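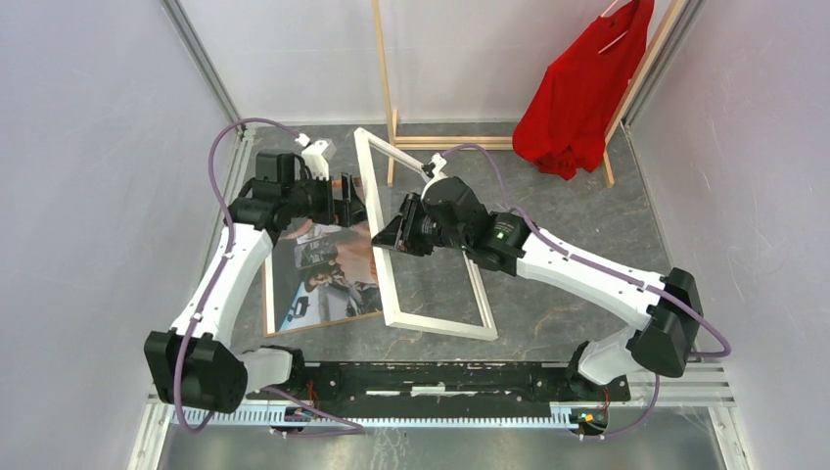
Framing and Hanging Prints
Handout 3, Care of Works on Paper
Tutor: Noeline Prendergast, Gallthorpe Evening Classes

Last week we looked at how paper ages. This handout covers what goes around the paper: the mat, the backing, the glazing and the frame.

The mat

A mat keeps the print away from the glass. If the two touch, damp can collect between them and the surface of the print may stick. Use cotton board or board sold as lignin-free. Cheap board turns brown at the bevel, and the acid moves into the paper and leaves a line that is hard to remove. Cut the window before you hinge the print, never after.

Hinges

Hang the print from the top edge only, with two hinges of Japanese paper and wheat starch paste. Paper swells and shrinks with the weather. A sheet fixed on all four sides has no room to move and will buckle. Do not use masking tape, office tape or rubber cement. Imogen Clegg's notes on paste are in the class folder; her recipe makes enough for 20 hinges.

The frame

The recess at the back of a frame is called the rebate. It must be deep enough to hold the glazing, mat, print and backing with a little to spare. Thin frames often have shallow rebates, so measure before you buy. Bare wood gives off acids, and the inside of the rebate should be lined with sealing tape.
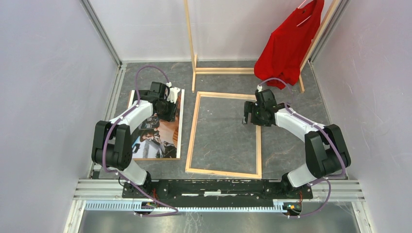

Fig. 1. A print in a thin white frame, with an empty wooden frame to the right.

Glazing

Glass is cheap and hard to scratch. Acrylic is lighter and safer to ship, but it holds a static charge, and for that reason it should not be used over pastel or charcoal. Either can be bought with a filter for ultraviolet light. A filter slows fading but does not stop it.

Where to hang

Avoid outside walls, radiators and direct sun. Works on paper should be rested in the dark after a few months on show.

For next time

Read the chapter on hinges in Naylor, up to page 296. Bring one frame with the glass removed, a steel rule and a soft brush. Ruth Parsons has 18 sheets of offcut board to share.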